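Stenar Linear Ceiling Light

For grid ceilings and open rooms
Made by Ludent
Item no. 435

Stenar is a long, slim ceiling light for offices, workshops, labs and classrooms. It gives an even white light along its full length, with no bright spots at the ends. You can use it as a single light or join several into one line.

The housing is painted aluminum in white or light gray. The cover is a frosted strip that snaps in from below and comes out without tools. All wiring connections are inside the housing, under the cover.

Choosing a mount

Stenar comes with one of two mounting kits. Please choose the kit when you order, as the end caps are different.

Grid kit. Clips to the metal bars of a standard suspended ceiling. The light sits just under the tiles and can run along the bars or across them. Two clips are included for each light. Add one clip at every joint if you are building a line.

Hanging kit. Two steel cables with adjusters, for rooms with a high or uneven ceiling. The power cord is clear and follows one of the cables. Cables can be shortened on site but not made longer.

Neither kit is meant to carry anything but the light. Do not hang signs, cameras or cable trays from the housing.

Joining lights

Up to 13 lights can be run from one power feed. Each joint uses a connector plate and a plug-in lead, both packed with the light. Push the two housings together until the gap closes, then tighten the screws on the plate. If the line looks bent from the floor, loosen the plates and start again from the powered end – trying to straighten one joint at a time usually moves the problem down the line.

Corner pieces are sold separately. They do not light up.

Dimming

The standard model is on/off. The dimming model has 3 settings, changed from a wall switch: full, working and low. Standard and dimming lights look the same once they are up, so check the label inside the end cap before mixing stock from two orders.

What is in the box

1 light with cover fitted
1 mounting kit, as ordered
1 connector plate with screws
1 plug-in lead
2 end caps
Instruction sheet

Placement

Lights do not have to follow the walls. In a large open room, lines set at an angle to each other work as well as straight rows. Over benches and equipment with glossy covers, expect to see the light reflected in the curved edges. Moving the line a little to one side, or using the low setting, makes the reflection softer.

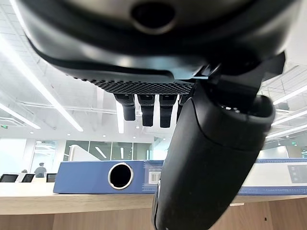
Cleaning

Switch off the power and let the light cool. Wipe the cover with a damp cloth and a little dish soap. Do not use glass cleaner or alcohol on the frosted strip – it can leave cloudy marks that will not come off. Dust the top of the housing when you change ceiling tiles.

Warranty and spare parts

5 years on the light, 1 year on cables and clips. Covers, end caps and connector plates can be ordered one at a time. Quote the item number and the housing color.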